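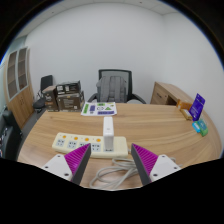

Buying kit for a small robotics project is mostly a matter of admitting how many boring things you need before you get to the fun ones. I've put this page together from the questions I get asked most (usually by people who've just had a bit of money approved and want to spend it by the end of December, bless them). My own first budget had a line for grippers, a line for a computer and nothing at all for electricity. So when I talk about power further down, I mean something as dull as that cream-white power strip with its four sockets and four little orange buttons. One chunky charger stood upright at one end and you're already wondering what will fit beside it!

How much should I set aside to get started?

My first go came to £1666, and that was for hand-held gripper work only, with no arm at all. It paid for two hand-held units, spare finger pads, storage, chargers, leads and a few odds and ends I'd forgotten and had to order later at silly postage prices. If you already own a decent computer you can come in under that. If you're adding an arm, do that as a separate budget and please don't try to squeeze it into the same one.

Do I need an arm straight away?

I didn't buy one for ages and I don't regret it. You can learn a huge amount with hand-held grippers: which objects you care about, how long people can keep going before their wrist complains, whether your table is the right height. All of that changes which arm you'd want. I had my heart set on the bigger Kender and after a couple of months by hand I'd have been quite happy with the small one.

Kender or Pistano?

I get this one every week. I've used both. The Kender was easier to set up and I liked the handle more. The Pistano felt sturdier to me, but the spares took longer to reach me and the instructions were hard going. For a first purchase I'd go Kender. If you've got someone patient on the team who enjoys fiddling with settings, get a quote for the Pistano too and see what they'll do on price.

What about finger pads? Surely they last?

Ah. No. Mine were the first thing to go, and I'd only bought the set that came fitted. Ribbed soft pads are lovely for gripping awkward shapes but they do wear, so put at least one spare pair per gripper in the first order. Ask what a replacement costs before you pick a model, and ask whether you can swap the pad on its own or have to buy the whole finger. I was quoted both ways by different sellers for what looked to me like the same job.

Right, go on then, what about power?

Count your plugs before you order anything. Laptop, gripper charger, a monitor, perhaps a lamp, and somebody's phone (always somebody's phone). Upright chargers can get in the way of the socket next door, so four sockets may not mean four things plugged in. I like a strip with a separate switch for each socket, though do check it's the right plug type and rating for where you are. And look at where the cord ends up. If it's lying in loops where hands are supposed to be working, budget for some clips or a cable tray. It's a few pounds and you'll be glad of it.

What sort of table should I get?

A big plain one. I know it's not exciting. You want room for the objects, room for the person holding the gripper and a bit of clear space to put things down. Pale wood has been fine for me. I wouldn't pay extra for a special bench until you know what you're doing on it, and I'd try it with a chair and without one before buying a second.

Where do the test objects come from, and what do they cost?

Mostly the cupboard! Small boxes, cards, packets of this and that, anything light with a clear shape. I put £5 in my first budget for these and felt rather clever, then spent nearly ten times that once I wanted duplicates. Buy doubles of anything in cardboard, as the corners go soft.

Is second-hand worth it?

For furniture and cabinets, yes, every time. For grippers, only if the seller will let you try them. I picked up a used Abreu for £800 and it's been a good workhorse, but the charger was missing and I had to chase one for weeks. Get a list of everything included, in writing, and check it against the box on the day.

What about a service plan?

I took one out with Lerov for the arm when I finally bought it. Fine, not cheap. I'd skip it for hand-held kit and keep that money for pads and chargers.

Should I keep the packaging?

For as long as the returns period lasts, at least. Leave room for it in your plans too, as the boxes take up a surprising bit of floor. I had a tidy-up one Sunday, flattened the lot and then needed to send a gripper back on the old box's serial label. Take a photo of every label before you recycle anything.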